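Home News Departments Student Work Calendar Contact

Manipulation course moves its sorting project to two-handed demonstrations

Students in the spring manipulation course have switched their term project from scripted pick-and-place to learning from demonstrations recorded by hand. The change took effect in March and applies to every team in the section taught by Andor Pap.

The assignment is a sorting job. A part lies on a table next to a divided tray. The part has to be picked up, turned to a usable orientation and set down in the correct compartment. In earlier terms, teams wrote the motion as a sequence of waypoints and tuned the offsets until the part landed where it should. That approach is still accepted for the first lab report. For the final report, teams must train a policy on recorded demonstrations and compare it with their own scripted version.

The course calls its recording software Joltine. It was written by students in last year's section and logs gripper opening, gripper pose and camera images against a single clock. A second tool, Closov, trims each recording to the start and end of the motion and rejects files in which the streams have drifted apart. Both are maintained by the class and run on the lab's existing computers.

Each team is required to submit 80 accepted demonstrations. A recording is accepted if the part ends inside the assigned compartment, the tray has not moved from its starting position and no image frames are missing. The training run is fixed at 2000 steps for all teams, so that differences in the final score come from the demonstrations and not from extra computing time.

Pap said the limit was set on purpose. "If one team trains overnight and another trains for an hour, the comparison tells me very little," he said. "I want them to look at the data first. Most of the bad policies we saw in the trial runs came from people who picked up the part differently every time."

The use of both hands is new this year. Small irregular parts are hard to reorient with one gripper unless they are set down and picked up again. With two, the part can be passed from one side to the other and turned during the exchange. The handover is also where most rejected recordings have come from, according to the lab log. Common entries are a part dropped between the fingers, a cable pulled tight across the table, and finger plates touching before the part is released.
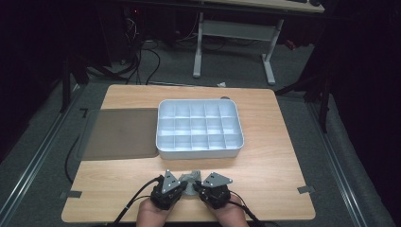 By Takeshi Minami | Student Work

Demonstrations are made with a gripper in each hand, over a light wood table with the compartment tray at its center. The parts used in the course are 3D printed, and their files are kept in the class folder with the print settings so that a broken part can be replaced without changing its dimensions.

Sessions are booked in blocks of 2 hours. The table must be cleared and the tray returned to its reference position before the next team starts. Teams are also asked to note any change in lighting, as the policies trained so far have been sensitive to shadows along the tray walls.

Scoring takes place in the last week of the course. Every policy gets 5 attempts per compartment with a part orientation drawn from a list the teams have not seen. Points are given for correct placement, with a deduction if the tray is pushed out of position. Speed is recorded but does not count toward the grade.

The top two teams will present their methods at the department's open lab, known as Limamo, and their recordings will be added to the shared set for next year's section. Students who want to use the setup outside class hours can request a slot through the booking sheet in the Visser lab. Requests close at 4 p.m. on the day before the session.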